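Applied Hydrology, Unit 5: Drought Indicators and Reservoir Carryover
Handout, September 2, 2020

Reading for this unit: Teuber, Hartmut, course packet, sections 2 and 3. Bring the Grevis basin worksheet to class.

Kinds of drought

A meteorological drought is a shortage of precipitation compared with the normal amount for a place and season. An agricultural drought is a shortage of soil moisture in the root zone during the growing season. A hydrologic drought shows up in streams, reservoirs and wells. The three do not start or end together. Soil can recover after a few good storms while the water table keeps dropping for another year or more.

When you read a statement that a drought is over, check which kind is meant. News reports usually mean the first. Water managers usually mean the third.

Snowpack and timing

In basins fed by snow, the April 1 snow water equivalent is the usual starting point for a runoff forecast. Snow water equivalent is the depth of water you would get by melting the snow in place. It depends on depth and density, so two sites with the same snow depth can hold very different amounts of water.

A warm winter with normal precipitation can still leave a basin short. More of the water arrives as rain and runs off early, when reservoirs may have to keep space open for flood control. The Derkach problem on the worksheet is a case of this – total precipitation is normal and summer supply is not.
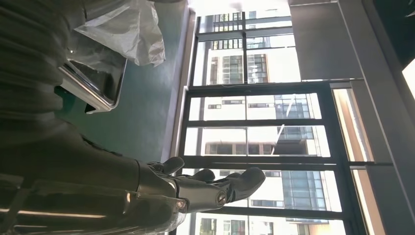

Carryover storage is the water left in a reservoir at the end of the water year. The basic balance is:

Ending storage = starting storage + inflow – releases – evaporation – seepage

For the Bernetby exercise, use a starting storage of 1074 acre-feet and take the inflows from the table on the worksheet. Seepage is given as zero. Work the balance month by month and carry each ending value forward. If storage goes over capacity in any month, the extra is spill and must be taken out before you go on.

Common mistakes

Mixing water years and calendar years. The water year runs from October through September and is named for the year in which it ends.

Using lake evaporation and pan evaporation as if they were the same. Pan values are higher and need a coefficient.

Averaging percent of normal across stations without weighting. A dry station with a small normal can pull the result a long way.

For next class

Finish problems 1 through 5. For problem 5, compare your Bernetby result with the Drestden hydrograph and write a short paragraph on which basin would feel a second dry year first. Show units on every line.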